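Larnden Robotics Open Day

The Larnden Robotics Open Day is a yearly public event held in the town of Larnden, at which visitors can watch household robots carry out everyday chores in furnished rooms.
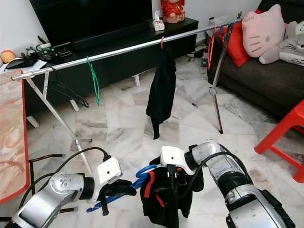 It takes place each March, runs for a single day, and is organized by the Zawadzka Workshop, a small research and teaching group that has its home in a former row of apartments on the edge of town. Admission has always been free, though visitors are asked to sign up ahead of time for the demonstrations, which tend to fill up quickly.

History

The open day grew out of something much smaller. Raelene Mahuika, who started the workshop, had been in the habit of letting neighbors drop in to see what all the noise was (the walls in the old building are thin, and a robot that has dropped a saucepan lid can be heard three doors down). These visits became so regular, and so friendly, that she decided to set aside a whole day for them. The first open day drew 66 people, many of whom lived on the same street and brought cake. By the fourth, attendance had reached 800, and the event had spread from one apartment to the entire row.

Tegan Sutcliffe took over the running of the day after its third year. She brought in timed visits, moved the talks to a hall across the road, and added the evening session, a slower and quieter affair that is still the favorite of a good many regulars.

Demonstrations

The rooms are set up as ordinary living spaces, with sofas, cushions, televisions and the usual clutter, and very little is cleared away before the public arrives. Mahuika has long held that a robot which can only work in a bare room has not learned very much, and the workshop's rooms are kept lived-in all year round for the same reason.

The best known of the demonstrations is the laundry room, which is really a living room with a metal clothes rack standing in it. Two robot arms work side by side with garments and plastic hangers, one gripper holding the hanger while the other takes hold of the cloth. The job looks simple and is anything but quick. Clothes sag, twist and fold over on themselves, a sleeve may end up in front of the very thing the robot needs to reach, and a dark garment can be hard to make out against another dark garment. Visitors who arrive expecting a brisk show often stay far longer than they meant to, leaning forward a little every time a collar gets close to the hanger.

Other rooms change from year to year. Past editions have included setting a table, sorting cutlery, putting books back on a shelf and, on one well-remembered occasion, watering a fern. Each demonstration lasts 18 minutes, with time afterward for questions, and the operators are glad to repeat a task for anyone who missed it. Attempts that go wrong are left to run their course, within reason, and are talked over with the audience afterward.

Visits and talks

Groups of up to 27 people are taken through the rooms together. Guides are drawn from the workshop's own students, who get a short script and are warmly encouraged to wander away from it. School parties come in the morning, and a good number travel from Bresport, which has a direct bus.

The talks are meant for people with no background in the subject. Sutcliffe usually gives the opening one herself, on how a robot learns a chore from many repeated examples, and she brings along a bag of old shirts so that members of the audience can try putting one on a hanger while wearing oven mitts. Guests from the sister workshop in Gruvurby have spoken on grippers, on cameras and on the care of elderly motors.

Reception

Local response has been fond. The comment books, which are kept on a shelf in the entrance hall and may be read by anyone who asks, are full of drawings by children, along with a fair amount of advice on how laundry ought to be hung. Some visitors have found the pace too slow, and a printed note about this now goes out with every ticket.

See also

Gruvurby Workshop
Household robot
Zawadzka Workshop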